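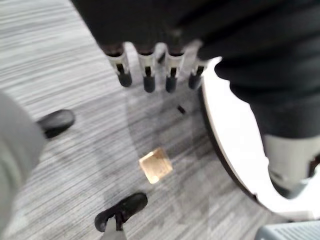 The prongs of a robotic hand over a striped carpet.

How a Town Helps Businesses Grow
A guide for young readers from the Potitz Office of Economic Development

Every town needs places where people can work, shop and make things. A bakery, a bus repair garage and a company that builds machines are all businesses. When businesses do well, they hire people, and those people spend part of their pay at other businesses nearby. The way that money, work and goods move through a town is called its economy.

What does an economic development office do?
An economic development office is a part of local government. Its staff help new businesses open and help older ones stay. They do not own the businesses, and they do not tell them what to sell. They answer questions, help with forms, and keep a list of empty buildings and open land.

Why would a business choose one town over another?
The owners of a business look at many things before they pick a place. They ask whether there are enough workers who know how to do the job. They look at roads and rail lines, and they check the price of water and power. They also want to know if their workers will find homes, schools and parks.

Suppose a company named Marinescu makes door hinges in the town of Ellero. It has 18 workers and needs room for 20 more. If Ellero has no building large enough, Marinescu may look at Potitz or at Imgate, across the river. Each town will send the company facts about its buildings, its workers and its costs. The company then compares them and decides.

What is an incentive?
Sometimes a town offers a business a reason to come. This is called an incentive. A town might charge lower taxes for a few years, or it might pay for a new road to the factory gate. In return, the business makes a promise - for example, to hire a certain number of people by a certain date. If the promise is broken, the business may have to pay the money back.

People do not always agree about incentives. Some believe they bring jobs that would have gone elsewhere. Others believe the money should be spent on schools or libraries. The town council listens to both sides at a public meeting before it votes. Young people may attend these meetings with an adult.

Words to know
Economy: the way people in a place earn, spend and make things.
Tax: money that people and businesses pay to the government for shared services.
Incentive: something offered to encourage a choice.
Workforce: all the people in a place who work or are looking for work.

Something to try
Walk down one street near your home or school with an adult. Write down the name of each business and what it makes, sells or does. Which ones might buy things from each other? Draw a line between them on your page.

Page last reviewed 28 July 2010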